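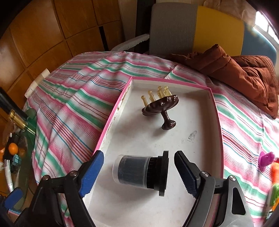
Cloutier software group, meeting minutes
16/08/2021, Prulimthorpe office and call-in
Chair: Rosaire Kennedy
Notes: Gaétan Ouellet

Old minutes accepted with one fix: the calibration script lives in the Fedport repo, not the Ovance one.

1. Grasp planner
Rosaire showed the new planner branch and it got a very happy reception. The big change is that approach direction and finger opening are now picked together. The old code chose the direction first and then tried to make the opening fit, and we all remember the strange sideways lunges that gave us! Replayed against the 17 saved test cases, the branch finds a plan for all but 2. Both misses are cylinders lying close to a raised edge, where the collision check still pads the fingers too much. Gaétan thinks the padding should shrink over the last stretch of the approach. Agreed to try it behind a flag.

2. Clear objects
Long and lively discussion. The segmentation model does well on solid colors and poorly on anything see-through. With a clear container that has a dark filling it tends to mask the filling and the cap as two objects and skip the plastic between them, so the planner gets two small targets. Thin amber pegs standing close together come out as one blob. Rosaire would like to merge masks that share an axis. Gaétan prefers to fix the labels and retrain, and has already relabeled some 12 clips to see if it helps. Both will be tried on the same clips (good fun to compare, we think).

3. Wide lens
Straight lines bend a lot near the borders, and striped cloth makes it very plain. The undistort step is correct but slow. Gaétan moved it to a lookup table and the replay tool now runs 4 times faster on the same laptop. Applause on the call. To be merged once the unit tests pass on the build server.

4. Replay tool
Scrubbing backward works at last. Requests: show finger opening as a plot under the video, and let people type a note on a single step. The plot goes first. Dark mode was asked for again and parked again.

5. Naming
"Tray", "bin" and "box" are all used in the config files for the same thing. We go with "tray". Old names keep loading with a warning until March.

Actions
Rosaire: padding flag, mask merge branch
Gaétan: merge lookup table, retrain on relabeled clips, write up the naming change
Both: go over the two missed cases together before the next meeting

Room is booked for the same time next month.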